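Notes for week 6: Where your electricity bill comes from

Handout for Household Money Basics, updated 6/12/22

Okay, last time we got through rent and insurance, and I promised we'd do utilities next. I'm starting with electricity, mostly because it's the bill I get the most questions about. Have your own bill next to you while you read. If you don't get one (lucky you, it's in your rent), use the sample from Gudano Power that's stapled to the back.

First, the unit. You pay for kilowatt-hours, written kWh. A watt tells you how fast something uses electricity right now. A kilowatt-hour tells you how much it used over a stretch of time. I think of the watt as the speed on a dashboard and the kilowatt-hour as the miles on the odometer. People mix these up all the time, and I did too for years, so don't feel bad if you have to read that twice.

The math is just multiplying. Take the watts, times the hours, and divide by 1,000. Say you have a small space heater that pulls 400 watts on low, and you run it five hours an evening. That's 2,000 watt-hours, or 2 kWh. If your rate is 15 cents, you spent 30 cents. Doesn't sound like much! Do it every evening for a 30-day month and you're at nine dollars, and most heaters pull a lot more than mine does.

Now find the line on the bill that says "usage." On the Gudano sample it's 778 kWh for the month of May. Then look for the two meter readings near it. The newer one minus the older one should give you that same number. On the sample the older reading is 3372, so the newer one has to be 4150. Please check this on your own bill at least once. If there's an E or the word "estimated" next to a reading, the company guessed, and you may be able to send in your own reading. 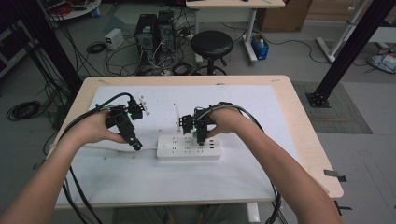
Then there's the stuff that uses power when you think it's off. The usual name for it is standby load. TVs, game consoles, printers, the microwave with its clock, the cable box (the cable box is terrible). Each one sips a watt or two, sometimes ten or more, all day and all night. Ten watts around the clock works out to 87.6 kWh over a year, so at our 15 cents that's a little over thirteen dollars for one box that you may barely use. Phone chargers get blamed a lot, but a modern one with no phone on it uses next to nothing. I'd leave those alone and go after the box.

If you want to know what a thing in your house really pulls, borrow a plug-in meter. Our library lends them out, and plenty of others do too. You plug the meter into the wall, plug the appliance into the meter, and read the number. For a fridge, leave it on for at least a full day – the compressor cycles on and off and a quick peek will fool you. Don't use one on a stove or a dryer. Those run on a different kind of outlet and the meter won't fit anyway.

Back to the bill. Under usage you'll normally see two kinds of charges:

Supply is the electricity itself, priced per kWh. It goes up and down with what you use.

Delivery is for the wires, the poles, the meter, the people who come out after a storm. Part of it is usually a flat fee. On the sample bill the flat part is $29, and you'd owe it even if you went away all month and shut everything off.

That flat fee is why cutting your usage in half won't cut your bill in half. Somebody in last term's class got really upset about this, and I get it. When you work out savings, only count the charges that are priced per kWh.

A quick word on rate plans. Some companies charge more in the late afternoon and evening and less overnight. That can be great if you can run the dishwasher at bedtime, and pretty rough if you're home all day with the air conditioning on. Before you switch, ask what the peak hours are, ask if weekends count, and ask if you can switch back without a fee. Write the answers down.

To do before next time:

Find your kWh for the last three bills and put them in your notebook.

Work out your real price per kWh – the whole bill divided by the kWh – and compare it to the rate printed on the page. It'll be higher. Bring both numbers.

Pick one appliance and do the watts times hours math for a month.

Next week is water and gas. Gas is measured in therms, and we'll go slow on that one.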